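How to write a cruelty report that gets read

I've been helping out at Droseck for three years, mostly on the phones and the inbox, and if there's one thing I'd love to hand every person who rings us upset about a neighbour's dog, it's a page like this. I'm not a lawyer. Desta Seyoum is, and she's gone over what follows and fixed the bits I had wrong (thanks, Desta!).

First up, if an animal is in danger right now, stop reading and ring your local inspectorate or the police. A written report is for the slower stuff: no shade, no water, a horse getting thinner by the week, a dog tied up all day.

Start with a log

Grab a notebook, or open a blank document, and write down what you see on the day you see it. Time, place, weather, what the animal was doing. Keep it plain. "Brown dog on a short chain, bowl upside down, 3 pm, no shade" is worth far more than a paragraph on what sort of person would do such a thing. I know that's hard. My first ever report was two pages of me being furious and it had the wrong house number on it.

Do keep what you saw apart from what you heard. If the bloke over the back fence told you the dog hasn't been walked since October, write that he told you, and put his name down if he's happy for you to.

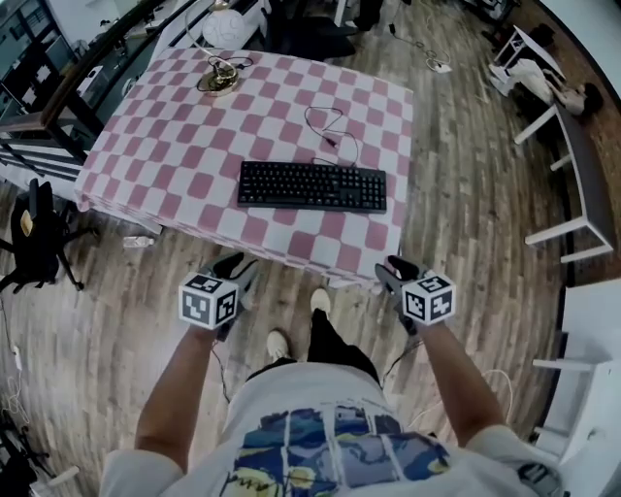
Once you've got a few entries, type them up in date order. I like to keep the whole thing under 20 lines, with the address at the very top and the worst of it straight after. Robel Negash, who used to read these for a living, reckons he gave most reports a first look of 10 seconds before deciding which pile they went in. So don't bury the limp on page two!

Photos and video

Take them from the street or from your own place. Don't climb the fence, don't open the gate, and please don't take the animal home with you, however much you want to. You could end up in strife yourself, and it can muddy the case against the owner. Keep the original files on your phone even after you've emailed copies.

Sending it in

Check who handles animal welfare where you live, as it's different from state to state and sometimes the council looks after part of it. Put your name and number on it if you can. You can usually ask for your details to be kept private, and an inspector who can ring you back with a question is much better off. Ask for a reference number and write it in your log. One of ours was just 119, scribbled on the back of an envelope, and we needed it four months later.

If you hear nothing, follow up politely and quote the number. Keep adding to your log in the meantime, including the days when things look better. Those go in too.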